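The people who teach the arm at Vorkley sit two metres away from it, holding a pair of hand controls. When they squeeze, the gripper closes. I spent a morning there in March and asked the lead operator how long it takes to learn.

"A week before you stop fighting it," she said. "The hard part is going slowly enough. If I hesitate, the arm learns to hesitate."

Cloth is her least favourite job. "A box stays a box. A towel is a different shape every time you let go of it." The team has recorded 1615 runs so far and thrown out over 30 of them.

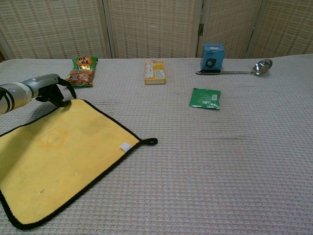

Her colleague at the next desk disagreed about the controls, saying he would sooner take hold of the wrist and move it by hand, as they did on the older Karabulut project. It gave smoother paths, he said, and new starters picked it up in a day.

She accepts that — up to a point. "With your hand on the arm, you're in the way of the camera. Then you have to do it all again."

They plan to try both methods on the same five tasks.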